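Thursday, late afternoon, October

OK, the long table is finally dressed. I went back and forth on this all week (see the grumbling a few pages up) and in the end I used the white cloth with the thin black grid, the one that came from Garine. I wanted plain white! But plain white showed every crease under the ceiling lights and the grid hides them pretty well, and it turned out to be handy for putting things back where they were, so I'm converted.

Ironing it took forever. Do it on the table, on top of a towel, low heat, and go along the lines. If you iron across them on the diagonal the cloth stretches and the squares go wavy, and then you see it every single time you walk past. I did one end wrong and had to damp it and start over. The hang at the window side is still longer than I'd like but I'm leaving it.

What's out now: the tall white vase with the white flowers, the little white cup, the clear-ish container with the red lid, and the black box with the yellow drawer. That drawer is so cheerful, I love it. It came in with the Fliria order, item 739 on the packing slip, and I'd half forgotten we asked for it. I've been pulling it open all day for no reason. It does stick if you push it shut from one corner, so push from the middle. I rubbed a candle stub along both runners before lunch and it got better, then this afternoon it was sticking again on the left, so I'll try a bit of very fine sandpaper next week.

Flowers: the first try in that vase was terrible, everything leaned to one side like it was listening at a door. I took them all out, cut the stems shorter, put the leafy ones in first and then the rest, and it sits much better. Vase is heavy enough with water in it. Without water it tips if you so much as tug the cloth (ask me how I know, no breakage though, just swearing). Please fill it before moving anything else!

The red lid pops up at one corner if you press the opposite one. Press all the way around with your thumb. I think the Krajčí containers had a better rim than the Folel ones, but we only have 2 of those left and they're packed with the screws, and I'm not repacking screws for the sake of a lid.

Size notes before I lose the scrap of paper: the drawer is 28 cm deep inside, so the long paper folders do NOT fit lying flat. Short ones do. I'd been planning to keep the folders in there, so now they go back to the wooden desk at the far wall, which already has too much on it. Somebody (me) needs to go through that desk. I got as far as sorting the pens and then stopped for coffee.

Also the papers on the back wall are curling at the corners again. The fan isn't helping. Better tape, or just take down the old ones, most of them are from spring anyway.

Still to do:
sand the left runner
clear the desk, at least the top
fresh water in the vase, trim stems again
find where the second towel went
wash the spare cloth, cold, on its own

Left everything standing on the table overnight so I can see how it looks in the morning light.
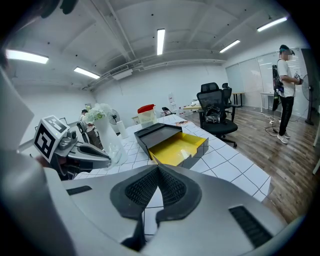
How do you keep the grid lines straight when ironing the cloth?
Iron along the lines on low heat, with a towel underneath, and stay off the diagonal. If a patch has already gone wavy, damp it and start that part over.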